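Visit report: Ollen automation lab, Zamstead
12 December 2021

The October visit was arranged through Azra Dervishi, who runs the two-arm assembly work at Ollen. Our interest was narrow. Skistmont packs and ships flat-pack plastic furniture and has been asked by two customers to quote for pre-assembly. We wanted to see how far a pair of general-purpose arms gets with parts that were designed for a person sitting on the floor with the instruction sheet.

The group was 12 people, split in two. Ours started in the assembly room and finished with the gripper bench, which was the less useful half and is covered only briefly at the end.

The demonstration task was a plastic stand with a square ribbed base and a threaded socket at the corner for each pole. There are no fixtures. The base lies on a plastic sheet and one arm has to hold it while the other brings the pole in. Dervishi said the sheet was chosen for contrast with white parts and that its low friction is a known nuisance. A clamp would solve that, but the lab wants the holding arm to do the clamping so that the cell can change product without tooling.
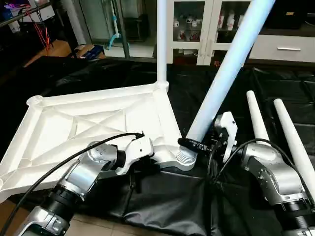

Left arm bracing the base while the right arm lines up a pole with the corner socket.

The gripping point on the pole was discussed at some length. The right arm takes it near the lower end, which keeps the tip position well controlled but leaves most of the length free above the gripper. Any angular error at the wrist is therefore large at the far end. With the pole at a slant the thread will not start, so the approach is made at an angle, the lower end is located on the socket, and the pole is then brought upright before any rotation. Gripping higher was tried earlier in the year and dropped; the tip wandered too much during location.

Rotation is the slow part. The wrist cannot turn continuously because of the external cable, so the thread is run in by repeated turn, release and regrip. Each regrip is a chance to lose the axis. Over the previous week's log the lab had 33 attempts at a single pole, of which 6 ended in a cross-thread and a manual reset. Cycle time for one pole was not quoted. Vasilis Stojanovska asked for it twice and was told it depends on the regrip count.

Points noted for our quote:

Base movement during the first turn matters more than arm accuracy. The left gripper pushes on the near edge only.

Part variation was not tested. All 17 stands in the lab came from one batch.

Torque is inferred from joint current. A Berchtold wrist sensor is on order.

The gripper bench showed finger wear samples and a short talk on pad materials. Slides to follow by email.

Recommendation: no quote for threaded assembly yet. Ask Ollen for a trial on our snap-fit shelf instead.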